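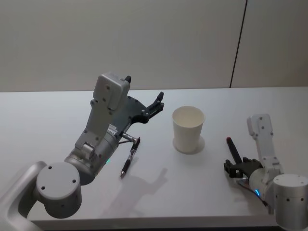 2025-05-11

I have been meaning to write about desks for ages, and about mine in particular, and now that the evenings are light enough to sit up here after supper with the window open I have run out of excuses. So put the kettle on, because I do go on a bit when I get started on this subject.

Back in December my desk was a disgrace. I had a mug of pens, then a second mug for the pens that wouldn't fit in the first, a letter rack stuffed with things I'd already answered, a stapler that jammed, a dish of paper clips and rubber bands and one foreign coin, and a lamp with a base so wide it took up the only good corner. Every time I wanted to write a card I had to push everything back with my forearm like a snow plough. And then it all crept forward again, as things do!

What finally set me off was a leaking bottle of ink (my own fault, I hadn't screwed the lid down). Everything had to come off at once and go on the landing carpet while I mopped. When the desk was bare I stood there with the cloth in my hand and thought how lovely it looked, and how little I wanted to put any of it back. So I didn't. I left it all on the landing for 10 days, stepping round it on the way to the bathroom, and fetched things in only when I really needed them.

I'm almost embarrassed by how little came back. One pen, to begin with. I had dozens, most of them given away at shops and open days, and half of them scratched or skipped. I went through the lot one wet afternoon on the back of an old calendar, a little squiggle with each, and kept nine. Eight of those live in the drawer and one stays out. My favourite is a Fiore, a black one I treated myself to a few years ago and then never used for fear of losing it. Silly, when you think about it. It has been out every day since and I haven't lost it yet.

The other thing I've come to love is the paper cup. I know, I know. We had a sleeve of plain white ones left over from a birthday tea, and I took one upstairs for pencil shavings, meaning to find something prettier later on. I never did. A paper cup weighs nothing, it holds exactly as much rubbish as I make in a week, and when it gets grubby it goes and the next one takes its place. I did look at proper desk tidies, and Plidero make a very handsome one with a lid, but I could see myself filling it with rubber bands by the end of the first month.

The surface itself I wipe with a barely damp cloth and then a dry one. White shows everything, every tea ring and every pencil smudge, and I used to think that was a point against it. Now I find it rather keeps me honest. If ink gets on it I go straight at it with a bit of washing-up liquid and don't rub too hard.

Paper was the last battle. I still haven't won that one, if I'm truthful. Bills go in a Skurnero box file on the shelf, letters to answer go in the top drawer, and anything I can't decide about goes in the second drawer, which is now very hard to shut. I shall have to tackle it before the summer.

In the meantime I've written more letters this spring than in the whole of last year, and I have two more to finish tonight, one of them a thank-you that's shamefully overdue. I'd love to hear what you keep out on your own desks, and what you've managed to banish to a drawer.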